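Dodcombe Automation Open Day: questions and answers

Last updated November 19, 2025

Who runs the open day?

The manipulation group at the Dodcombe site of Zernden. Ratih Yeoh is responsible for the programme and Heikki Eskola for the demonstration hall. Questions not answered on this page can be put to either of them at the reception desk.

When is it?

In February. The exact date is sent with the booking confirmation. Doors open at 11 and the last tour leaves 60 minutes before closing.

Do I need to book?

Yes. Places are limited to 60 per session because of the fire limit on the hall. One booking covers up to four people. Schools should write to Luminița Pascu, who keeps a separate list for them.

What will be demonstrated?

There are two parts. The first is a physical arm, working behind a fixed guard, which sorts parts from a tray. The second is Sustach, the simulator in which the group prepares and tests grasping tasks before they are tried on hardware. The simulator part takes up more of the tour, and most of the questions we receive are about it.

What is shown on the screen during the simulator part?

The view follows the gripper. Visitors see the two fingers, whatever is between them and the part of the setting that lies beyond. The view can be changed by the operator on request, but it is kept on the gripper for most of the session, as the contact between pad and object is what the talk deals with. 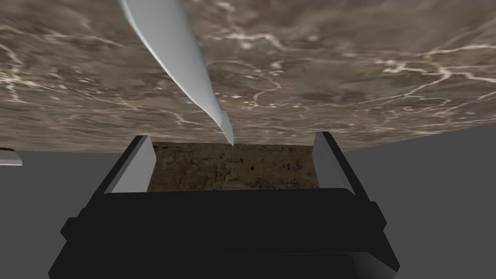 Simulator view: black two-finger gripper with pale pads, a speckled brown block between them and a brown marble-textured surface beyond.

Why are the surfaces so heavily patterned?

Textures are drawn from a library and assigned when a task is loaded. A vision model trained against one plain tabletop tends to rely on that tabletop. Changing the pattern from run to run reduces this. The result is that a surface may look like marble in one run and like something quite different in the next. The texture has no effect on friction or weight, which are set separately.

Why does the rest of the setting look unfinished?

Anything not needed for the task is left out. A plain grey background costs very little to draw and makes it easy to see where the modelled parts end. Walls and lighting effects can be added, but they slow the run down on the demonstration machine.

Is the simulator view a recording?

No. It is computed on a workstation in the hall. If the workstation fails, Anjani Lubis will give the talk from slides and the simulator part will be shortened.

Can visitors control the gripper?

Yes, in the simulator only. A hand controller is provided. Each visitor has one attempt, which consists of an approach, a closing of the fingers and a lift. The controller moves the gripper along three axes and turns it about one. Full rotation is disabled, as first-time users tend to lose their orientation with it switched on.

What happens if the object is dropped?

The operator resets the task. Dropped objects are logged in the same way as successful lifts, and no names are stored with the log.

How is a successful grasp defined?

The object must leave its support, stay between both pads during the lift and remain there for four seconds at the top. A grasp that drags the object along the support without raising it is counted as a failure. So is one in which the object is pinned against something other than the pads.

How close is the simulation to the physical arm?

Close for position, less so for contact. Joint angles agree well enough for the same motion plan to be used in both. Contact with soft or rough materials is the weak point: the simulator treats pads and objects as rigid, with a single friction value for each pair. Sulastri Mandagi will discuss the differences in the second half of the tour and will take technical questions.

Is the software available to outside users?

Not at present. The scripting layer, called Kim, is under review for release. Licence terms have not been set and the staff on the day will not be able to comment on them.

May I take photographs?

Yes, in the demonstration hall, without flash. Photography is not allowed in the workshop corridor. Tripods must be left at reception.

Is the hall suitable for children?

Children aged 11 and over may join the tour with an adult. The controller is sized for adult hands. Pushchairs can be left beside the lift.

Is there step-free access?

Yes, from the north entrance. The viewing area in front of the guard is level. A hearing loop is fitted in the talk room but not in the hall, where the compressor is audible at times.

Is there parking?

There is visitor parking behind the main building. Spaces cannot be reserved. Coaches should set down at the north entrance and wait in the lower car park.

How do I cancel?

Use the link in the booking confirmation. Released places are offered to the waiting list in order of application.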